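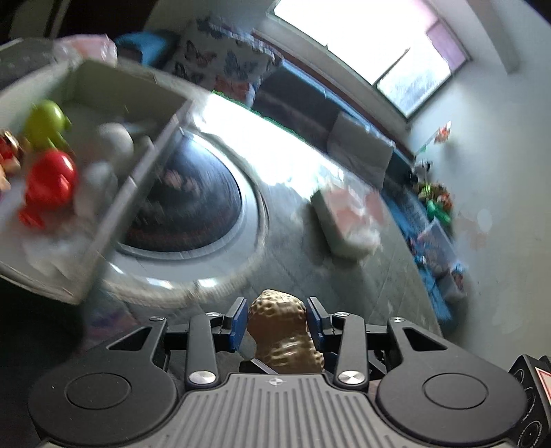 The toy library in Broswood will open again in October, after it was closed during the whole summer for the move to a new address. The library is now in the former post office on Phelan Street, next to the bakery, and it will lend toys to families from Broswood, Brekwood and the villages on the Tanum road. Parents who used the old place will find the same system with the paper cards, but there is more space for the shelves and a separate corner for the babies. The small toys are kept together in open boxes, and a child can find in them a lime-green figure or a tan peanut with a bumpy shell as easily as a puzzle or a wooden train on the shelf.

The old rooms, above the swimming hall in Brekwood, were used for 12 years. They could be reached only by a narrow staircase, and many parents with strollers had complained. When the town announced last winter that the swimming hall needs a new roof, the library decided to look for another home and did not wait until the work began.

"We carried everything down the same stairs where we carried it up," said Rigoberto Barajas, who runs the library and has been there from the first year. "I am glad that I will not see those stairs anymore. My knees are glad too."

The rent in Phelan Street is higher than before. For this reason the yearly fee for a family goes up by four dollars. Families who already paid for this year do not have to pay the difference. Grandparents can get a card in their own name, which was not possible until now, and day care homes can borrow with one card for the whole group.

A family can take home up to four toys at one time and keep them for three weeks. Large things, such as the slide and the play kitchen, must be reserved by telephone and are lent for one week only. Puzzles are to be returned complete. If a piece is missing, the library asks that parents say it openly at the desk, so that the puzzle does not go to the next family. There is no fine for this. For late toys there is still a small fine, and Barajas said that it will stay as it is.

Nearly 100 families had a card when the library closed in June. Barajas hopes that most of them come back, although he knows that for some people in Brekwood the way is now longer. The bus from Brekwood stops in front of the bakery, and behind the building there is parking, but the entrance to it is from the side street and it is easy to miss. A sign was ordered and is not there yet.

The cleaning of the toys takes more time than people think, he said. Plastic toys are washed in the sink in the back room each time they return, and cloth dolls go into the machine. The new building has a bigger sink -- this was one of his conditions before he signed the lease. Toys with batteries are tested at the desk when they come back, and parents are asked to leave the batteries inside.

The library also takes donations again, but only in the morning hours and only toys that are clean and not broken. Stuffed animals are not accepted at the moment, the storage is full of them. Board games in other languages are welcome, as several families have asked for Spanish and Polish ones.

During the first month the library will be open in the afternoon from 3 p.m. until 6 p.m. on school days. Later there may be one evening more, if enough parents ask for it. A list is lying on the desk where they can write their names.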